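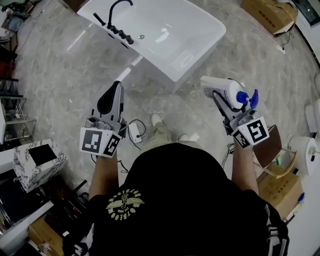
グリッパの軌跡だけ残っていれば頭部の映像は要らないのではないか、とJenő Kissは最初の版を読んで書いてきた。方策の学習に使うのは手先の姿勢と開閉幅であり、頭からの映像は容量を大きくするだけだ、という意見である。この意見には半分賛成し、半分は賛成しない。理由は「頭部視点を残した理由」の節に書いた。

Hulla データカード
版:第2版(2018年12月14日)
作成:Palesa Visser
連絡:リポジトリの issue に書いてください。日本語でも英語でもかまいません。

概要

Hullaは、人が両手に一つずつ手持ちグリッパを持って行った作業の記録です。ロボット本体は収録に使っていません。人の動作をそのままグリッパの軌跡として取り出し、あとで双腕ロボットの模倣学習に使うことを目的にしています。
収録数は600エピソードです。場所はEtsteadの展示場で、浴槽や水栓などの住宅設備が置かれている所です。研究室の机の上だけで集めたデータでは、背景と床の反射が変わったときに方策がすぐ失敗しました。それで、物が多く、床に光沢がある場所を選びました。

収録の方法

作業者は左右のグリッパを腰の高さから胸の高さの間で持ち、課題の指示を聞いてから始めます。グリッパの根元には白い立方体のブロックが付いていて、その面に白黒の正方形マーカーが貼ってあります。頭部のカメラがこのマーカーを検出し、ブロックの形状がわかっているので、見えている面から手先の6自由度の姿勢を計算します。
一つの面しか見えないとき、姿勢の解が二つ出ることがあります(平面マーカーの反転の問題です)。二つの面が同時に見えるときは、この問題がほとんど起きません。立方体を使うのはこのためです。
映像とグリッパの開閉値は別の時計で記録しています。各エピソードの最初に両方のグリッパを3回開閉し、この動作を手がかりにして時刻を合わせます。開閉の部分は配布データにも残してありますので、学習の前に各自で切り取ってください。切り取る位置はmetaファイルのstart_taskに入っています。

課題の種類

課題は10種類あります。多いのは次のものです。
・スプレーボトルを片手で持ち上げ、別の場所に置く
・スプレーボトルを右手から左手に渡す
・小さい段ボール箱を両手で持って移す
・ペーパータオルの端をつかんで引き出す
・布で平らな面を拭く
課題の名前と番号の対応はtasks.csvにあります。スプレーの引き金を引く動作は含みません。今のグリッパの指ではこの動作が安定してできないので、第1版の準備のときに外しました。

ファイルの構成

episodes/ エピソードごとのフォルダ
episodes/番号/head.mp4 頭部の映像
episodes/番号/pose_left.csv 左グリッパの姿勢
episodes/番号/pose_right.csv 右グリッパの姿勢
episodes/番号/width.csv 左右の開閉幅
episodes/番号/meta.json 課題番号、作業者番号、開始時刻、成功の判定
tasks.csv 課題の一覧
split.csv 学習用と評価用の分け方

姿勢の座標系は頭部カメラの座標系です。世界座標ではありませんので注意してください。作業者の頭が動けば、手が止まっていても数値は動きます。左右の相対姿勢だけを使う場合は、頭の動きの影響は打ち消されます。
マーカーが検出できなかった時刻は、行を消さずに、valid列を0にしてあります。値は直前のものを入れてあるだけですから、学習に使わないでください。

頭部視点を残した理由

初めの意見にもどります。軌跡だけで学習できる課題があることは確かです。物の初期位置がほとんど同じなら、映像なしでも方策はある程度動きます。しかし、受け渡しの課題では、つかむ前に作業者が顔を物の方へ向けることが多く、この向きの変化が次の動作を予測する手がかりになっていました。
比較のため、Morozという小さいモデルを2通りで学習しました。一つは軌跡だけ、もう一つは軌跡と頭部映像を入力にしています。評価は学習に使っていない25エピソードで、次にどちらのグリッパが閉じるかを当てさせました。軌跡だけのモデルは、物に近づくまで左右を決められない例が目立ちました。映像を入れたモデルは、それより早い段階で決まりました。ただし評価の数が少ないので、強い主張はできないと考えています。実機での成功率はまだ測っていません。
容量の問題についてはJenő Kissの言うとおりです。映像が要らない人のために、head.mp4を除いた軽量版も置きました。

既知の問題

床の反射。光沢のある床にマーカーが映り、まれに反射像の方を検出します。第2版では、急に姿勢が飛んだ行を自動で無効にしましたが、ゆっくり入れ替わった場合は残っている可能性があります。
ケーブル。グリッパのケーブルがマーカーの前を横切ると、検出が途切れます。ケーブルの取り回しは9月の収録から変えました。それより前のエピソードでは途切れが多いです。
隠れ。大きい箱を両手で持つと、箱が両方のブロックを隠すことがあります。この課題を使うときは、valid列の割合を先に確認してください。
白い物。白いスプレーボトルの後ろに白い設備がある場合、物体の領域分割がうまくいかないことがあります。領域のラベルは付属していません。
成功の判定。判定は作業者本人が終了の直後に入れたものです。第三者による確認は一部しか済んでいません。

使わないほうがよい目的

力や接触の推定には向きません。グリッパに力センサがなく、開閉幅だけでは物をどのくらいの強さで握っているかわかりません。また、作業者の人数が少ないため、人の動作の一般的な統計をとる目的にも適しません。作業者番号から個人を特定しようとすることは禁止します。

関連するデータ

Prullsteadは同じグリッパで集めた机上作業の記録で、ファイルの形式はHullaと同じです。ただし、座標系の軸の向きが違います(Prullsteadはyが上、Hullaはyが下)。二つを混ぜて学習するときは、付属のconvert_axes.pyを先に実行してください。第1版ではこの説明が抜けていて、何人かの方に迷惑をかけました。

変更の記録

第2版:軽量版を追加。反射による誤検出の自動除去を追加。座標系の説明を書き直し。左右の開閉幅の列が逆になっていたエピソードを修正。
第1版:最初の公開。

残っている作業

・成功の判定を第三者が確認する
・手先の姿勢を世界座標に直したファイルを作る
・実機での評価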